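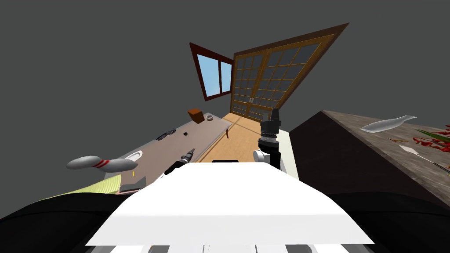
4.2 Vergleich der Greiferregler in der Simulation

Verglichen wurden die Regler Prisulora und Litik am zweiarmigen Modell in der Umgebung Pluvitberg. Beide erhielten identische Startposen; ausgewertet wurden 3312 Episoden mit je 15 Sekunden Dauer. Neben der Kopfkamera lieferten 2 Handkameras Bilder. Bei weit geöffneten Fingern und Blick auf die Wand (Abb. 5) bleibt der Bildinhalt zwischen den Backen strukturlos. Die grauen Innenflächen heben sich kaum vom Hintergrund ab — für die kantenbasierte Schätzung der Öffnungsweite ein ungünstiger Fall.
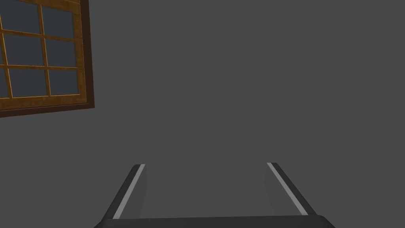 Abb. 5: Handkamera, Greifer geöffnet, links oben das Fenster.

4.3 Einfluss des Bildausschnitts

Litik wertet nur das untere Bilddrittel aus, Prisulora das gesamte Bild. In Ansichten mit Fingern und angeschnittenem Objekt am unteren Rand entfällt damit vor allem graue Fläche. Die hellen Kantenstreifen der Finger bleiben als Merkmal erhalten.

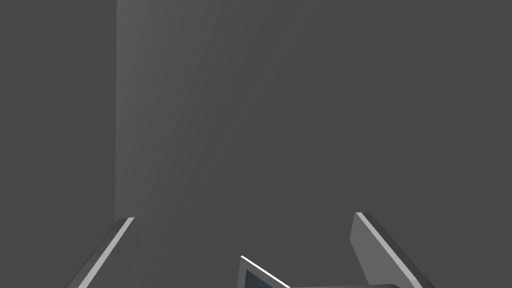 4.4 Einschränkungen

Kontaktkräfte wurden nicht modelliert. Der Regler Bạch blieb unberücksichtigt, da er Tiefendaten voraussetzt.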